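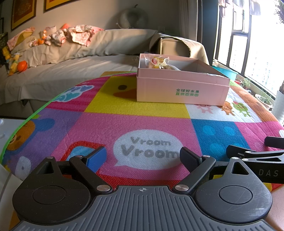 4.2 Where the mat ends and the living room begins

Last updated: April

I went into this part of the study thinking I would be writing about storage. We had 17 households, all with at least one child under four, and I wanted to know how people decide what goes in which box at the end of the day. What I kept writing in my notebook was stuff about the floor. The play mat came up in nearly every home visit, usually before I asked, and by the time Qistina Rondonuwu and I sat down to code the notes we had given it a category of its own (and then had to go back and recode the first six homes, which took most of a week).

So let me start with how people talk about the mat. Parents in Grarby, where we did all of our visits, use it as a place name. Things are "on the mat" or "off the mat," and an adult can say either one from the kitchen without looking up. Off the mat means somebody should probably pick it up. On the mat means it can wait. One mother told me the living room was clean when it plainly had toys in it, and when I asked her about this she pointed at the rug, then at the mat, as if I had missed something obvious. I had! She only counted the rug.

Figure 4 shows the kind of arrangement I mean. The mat is quilted and divided into colored patches, with bright green binding around its rounded corner, and the big beige sofa sits behind it. The binding matters more than I would have guessed. A mat with a strong edge color gives everybody the same line to work with, including a two-year-old. In homes with a plain gray or cream mat on a pale floor, parents drew the line in different places from each other, and we had two couples who disagreed about it in front of us (cheerfully, I should say).

Figure 4. Play mat with an open pink cardboard box on its far part and a sofa behind. The panels include a duck face and a speech bubble reading "Vroom Vroom."

Now the box. We had assumed that the toy box would live against a wall or on a shelf and get carried over at cleanup time. That was how we wrote the visit form, with a line for "box brought to play area" and a space for the time. Marlina Wibisono, who did the first round of visits with me, crossed that line out on her second day and wrote "box already there" in the margin. A lot of families simply keep an open box on the mat all day long. Toys come out of it and go back into it and come out again, and cleanup is less of an event than we had planned for. I liked our form and was sorry to see it go.

Cardboard was popular too, which surprised me at first, given how many wooden chests and fabric bins we saw sitting in hallways. People gave us all kinds of explanations. A cardboard box is light enough for a toddler to push. It has no lid to drop on fingers. If it gets drawn on or sat in, you find another one. Several of the nicer bins had been demoted to winter hats. One father had bought a set of matching ones from Kotura and was still a little sore that his daughter preferred the box they came in.

Across 40 visits we logged 1787 put-aways, by which I mean any time a person placed a toy into a container or set it down in a spot they later described as its place. I want to be careful with that second half of the definition, as it is generous. A stuffed rabbit leaned against a sofa cushion counts if the parent tells us that is where the rabbit goes. It doesn't count if it just ended up there. We asked about every unclear case at the end of the visit, and I know that asking may have tidied up people's answers a bit. Ridwan Mangundap argued for dropping the leaning cases altogether, and we did run the counts both ways. The ordering of the container types stayed the same, so we left them in.

The part I find most interesting is what the printed panels do. I had treated the pictures on the mats as decoration, and so had every parent I asked. But children used them as addresses. A child would set a toy on one particular panel and get upset if it was moved one patch over, even though to the adults the whole mat was a single place. In the Gunawan home (a household name we use with permission) the younger boy parked his cars only on the panel with the road on it, and his sister kept her blocks on the moon. Neither parent had set this up. When cleanup time came, the panels gave the adults something to say, too. "Get the ones on the moon" is a much easier request to follow than "get the rest of them," and the kids did seem quicker to respond to it, though we weren't timing responses and I won't put a number on that.

Words on the mat worked differently. None of the children could read yet, but sound words were favorites with the grown-ups, who read them out loud in silly voices and then used them as labels. We heard panels called by their noise more often than by their picture. If I were doing this again I would record which adult said what, as my notes only have the phrase and the room.

Sofas deserve a quick mention before I move on. In 21 of the visits the mat was laid close enough to a sofa that an adult could sit down and still reach part of it. That near strip got cleared first, nearly always from a seated position, and the far side was left for last or left for the child. Endang Govindasamy has suggested that box position follows from this, with boxes drifting toward wherever the adult isn't, to stay out of the way of feet. I think she may be right, but we only wrote down where the box was at the start and end of each visit, and a lot can happen to a cardboard box in between.

Two homes didn't fit any of this. One had no mat and used a low bed as the play area. The other had three mats overlapping, and Syahrul Subramaniam, who did that visit alone, drew a very good sketch of them that I still can't turn into codes. I have kept both in the totals and left them out of the discussion of edges. Section 4.3 takes up what happens at bedtime, when the mat itself sometimes gets folded and put away with everything else.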